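Thread on what changed in our signals maintenance group after we put automated fault triage and a simulator into the job. I schedule the inspections, so this is from the scheduling end. Long, sorry.

Background. We look after signalised intersections under contract. Until last year every fault report went to a person, who read it, guessed the cause and sent a truck. A fair share of those trips ended with a tech resetting a controller and driving home.

Now the reports go into Fomano, which reads the controller logs, groups duplicates and proposes a cause. In February it handled 1226 reports. The dispatcher sees a ranked queue and approves or changes each line. Nothing goes out without a person's initials on it.

First change: the dispatcher's job. Heather Baxter used to spend the morning on the phone. She now spends it disagreeing with a queue. Her words, and she means it as a job description. Overrides need a typed reason, and those reasons are the most useful data we've got.

Most common override reason: "known site". Meaning someone has stood at that corner and knows the pedestrian detector sulks after rain. None of that was written down anywhere before. It lived in four people's heads, two of them close to retirement.

Second change: inspections. Routine visual checks of poles, heads and line marking are moving to a small sidewalk unit that drives a set route and flags differences from the last pass. Techs go out to the flags. They no longer walk every corner on a rotation.

Before a route goes live it gets built and run in simulation. Angus Leckie does the builds in Plonero. He was a line marking crew lead for years and retrained for this, so his crossings have the right stripes and his curbs have the right radius. The purchased map tiles had neither. 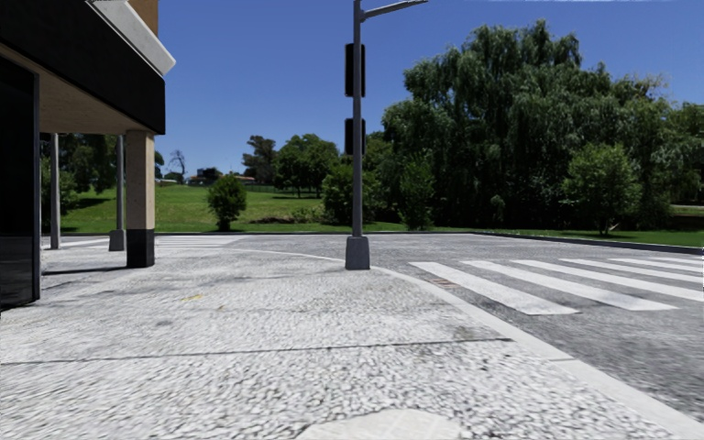

Corner build in the simulator: signal pole at the curb, crossing to the right, canopy column on the left.

What Angus looks for at a corner like this is clearance and sightlines. How close can the route pass to the pole base. Does the column block the view of the poles behind it at the approach angle. Can it tell a curb from a joint in the paving. All cheap to find out at a desk.

Stains and odd marks on the pavement stay in the build. Early versions had perfectly clean ground and the difference check did well in simulation, then flagged every blob of gum on a real footpath. Lewis Semple closed out those flags by hand for two weeks. He has views.

Unlit signal heads are a separate problem. To the unit, a dark head could be a lamp failure, a controller in shutdown or a site not yet commissioned. It doesn't get to decide. It raises a flag, the log is checked, and a tech makes the call. That rule came from the techs and I'd keep it even if the classifier got better.

Third change, and the one I get asked about: hours. No layoffs. Night callouts are down, which people like, and so is callout pay, which they don't. Both follow from the same spreadsheet. If you're planning something similar, settle the pay question before go-live. We settled it four months after and it cost us goodwill.

The work that's left is harder on average. Easy resets used to be the breather between difficult jobs. With those gone, a shift can be cabinet faults end to end. We changed the scheduling targets to reflect that, but only after Ailsa Cairns brought her own job sheets to a meeting and went through them line by line.

Training. Apprentices learned on the easy faults, and the easy faults are now closed remotely. Diệp Phùng runs the apprentice program and has started holding back a portion of the simple jobs for them. It's less efficient on paper. I've put it in the schedule as a fixed allocation so it can't be optimised away.

Simulation helps a bit there too. Apprentices can go through a corner in Plonero and mark up what they'd inspect and in what order, then compare with a tech's markup. It doesn't teach you to open a cabinet in the wind.

Things I'd do differently: log override reasons from day one (we started late). Put a tech in the procurement meetings. Don't report "trips avoided" as the headline number, as it tells the crew precisely what you think their trips were worth.

Next up is a second batch of routes, with older intersections where the drawings don't match the ground. Angus wants a site walk with a tech for each one before he builds anything. Approved. Will add to this thread when we've got results.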